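Speaker notes, Tegwen Morris, Stemholm meetup, 4/14/23
Household chores by machine: where we are

Slide 1. Keep it short. Title, then straight to the Vallby results.

Slide 2. Towels first. 600 trials on the Vallby bench, one colour, one size. Flat fold is reliable. Stacking is not. Mention that the towel was reset by hand every time.

Slide 3. Small items. Wallets, packets, card sleeves. Clear plastic throws off depth sensing, and thin covers give the fingers little to pinch. Gaveo grips harder, Tak goes slower. Neither is a fix.

Slide 4. Two arms on one tabletop. Let them look before talking. Point out the open booklet or wallet under the left gripper and the basket behind.

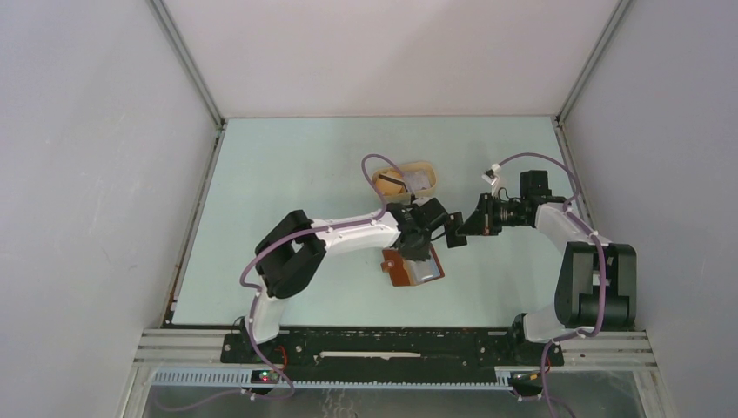 Can a machine tidy a kitchen table without help today?
Only if the objects are known in advance and someone is on hand to clear faults. On an unfamiliar table, expect a person to finish the job.

Slide 5. Cost per cycle. Tak runs 60 seconds per item. Skip the labour comparison if short on time.

Questions, then hand back the mic.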